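We use cookies to remember your settings and to count visits. Accept | Manage preferences

Setmont Clothing Room
Progress report to the Calthorpe Fund
Oct 3, 2020
Prepared by Eirini Chrysikopoulos

Summary

The clothing room at Campbell Street is open and working. Donated clothes are sorted, checked, folded and packed on site, and packs go out twice a week to families referred to us. Since the grant began in February we have handled 3,665 garments. The grant target for the full year was set before the spring closure, and we now expect to reach it one month late.

Spending is within budget. The shelving came in under the quote and the difference has gone toward bins and labels, as agreed with your office by phone.

The room

The room was a storeroom until this year. It now has open shelving on the long wall, a sorting table under the window and a lounge area at the far end where people can sit while they wait for a pack. The lounge seating doubles as overflow space on heavy drop-off days. Clothes wait there until someone has room at the table.

Lighting over the sorting table is still poor in the late afternoon. We have a quote of $500 for two new fixtures and would like to pay for them from the equipment line. Please confirm that this is acceptable.

Sorting and checking

Shahab Shirazi took over the sorting rota in the summer and rewrote the check sheet. The old sheet had 20 items on it and people skipped most of them. The new one fits on a card and covers stains, seams, cuffs and hems, fastenings and smell. Anything that fails goes to mending or to textile recycling.

Mending is slow. We have 2 sewing machines and one of them needs a new foot pedal. Loose hems are the most common repair, mostly on children's trousers.

Records are now kept in Bolteo instead of on paper. Entering a bag takes longer than it did before, but the totals agree from one week to the next and we can see which sizes are short. Adult medium tops are overstocked. Children's shoes and winter coats are low.

Folding and packing

Folding was the main cause of delay in the first half of the year. Bags arrive packed tight and most of the contents come out creased. T-shirts and other soft tops are the worst for this. They have to be opened out flat, with the sleeves pulled straight, before they can be folded to shelf width.

We now fold tops in one style only: sleeves in, sides to the middle, then in half from the hem. Shelves hold more this way and the size label can be read without pulling the stack down. New helpers learn it in one session. A red top at the start of the job, still in a heap on the gray upholstery with the stitching showing at the sleeve hems: 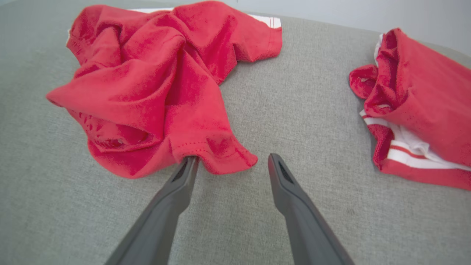 Plans for the next period

- Replace the pedal on the second sewing machine.
- Fit the new lights, if approved.
- Run a coat drive with the Campbell Street shops before the cold weather.
- Move surplus adult tops to our partner store to free up two shelves.

The next report will include a full list of purchases with receipts. Questions about the figures should go to Shahab - he keeps the Bolteo records and can send an export on request.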